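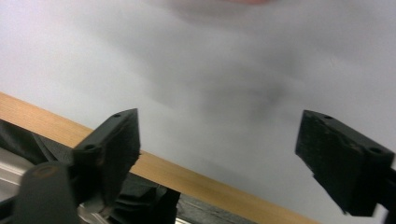
The open fingers of a hand-held gripper, with a wooden strip behind the left one.

Stakano and Pestumico have adopted a shared code of practice for people who record demonstrations with hand-held grippers, the two companies said in March. The nine-page text takes effect at both firms next month and will be open to other labs that want to sign on.

The code covers work in which a person holds the gripper and carries out a task by hand, so that the recording can later be used to train a robot arm. Until now each team has written its own instructions. Inès Guérin, who led the drafting at Stakano, said that made it hard to combine recordings from different sites.

"We would get a batch from a partner and find that half the sessions started with the fingers closed and half with them open," Guérin said. "You can't fix that afterward. Somebody has to record it again."

Under the new rules, every session begins and ends with the fingers open and clear of any object. Finger pads are to be checked for wear before the first recording of the day and again after every 100 recordings. Cables must be led back over the hand or arm and kept out of the path of the jaws.

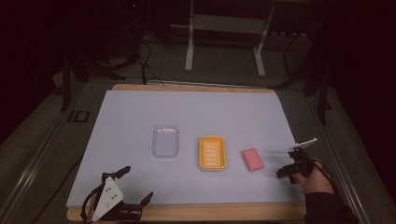 Objects used in household tasks, such as soap, dishes and trays, have to be listed on the session sheet, and their starting positions changed between recordings. An operator who drops something is told to let the recording run to the end and mark it as a failure. Deleting failed attempts, a common habit at both companies, is no longer allowed.

The section on operators drew the most comments during drafting. It limits continuous work with a gripper in hand to 4 recordings for anyone in training, followed by a pause. Experienced operators may set their own pace but must be able to stop at any time without losing pay. Anyone else whose face or voice could be picked up has to be told before recording starts.

The companies received 112 written comments on an earlier draft. Pascal Besnard of Pestumico said most were about wrist strain and the weight of the tools.

Yannick Bodin, an operations manager at Cordeiro, said his company was reading the text but had not decided whether to sign. He questioned the rule on failed attempts, which he said would add to storage costs for smaller teams.

There are no penalties in the code. Sites that sign will check each other's session sheets twice a year and share the results among members.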